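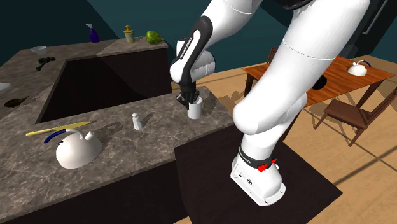
Leave the Small Kitchen Open

In my office in Berkden we had two kitchens, and in May the management closed the smaller one. The reason was cost. I think it was a mistake.

When I came to this country, my English was from books. I learned the spoken one at the counter, with a cup of tea, from Hemant Lodhi and other colleagues who had 2 minutes and no agenda. A meeting cannot teach this. In a meeting I prepare my sentence, and when it is ready the subject is already different.

Now 31 people share one kettle, and most take the drink back to the desk. I would ask the management to count this cost also.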